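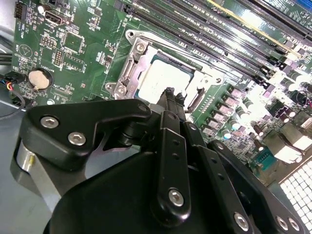 Teardown line at Akbridge, one year on

sootyferret
Joined the Dernusham site in November, when it was six of us with screwdrivers. Now it's two of us and the arm. It does the towers, I do the forms about the towers. Target is 266 a week.

pallet_gran
Same at Akbridge. My wrists are lovely. My job title is now "cell attendant", like I work in a prison.
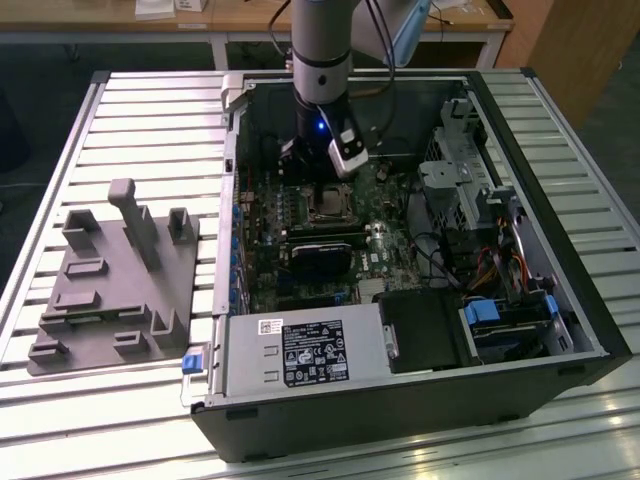
Tower on its side, arm at the processor socket.

sootyferret
Ours has the same slatted bench. Do you get a say in the order it does things?

pallet_gran
I filled in a suggestion card. Booker Benavides thanked me for it -- warmly, by email, to all 574 staff.
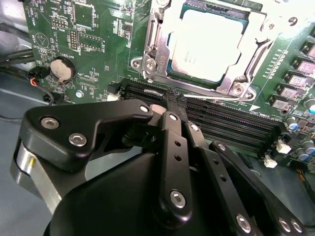 Posted in: Shop Floor > Pay and Grading

mr_latch
You're both moaning about sitting down. I did memory and processors by hand for years and I'd not go back.

pallet_gran
Sitting down on the old grade, though. We look after the thing and clear up after it, and that's a technician's job on a packer's wage.

mr_latch
Fair on the grade. Wrong on the rest.

sootyferret
Wendell Blackwood says regrading is "under review". So was the kettle.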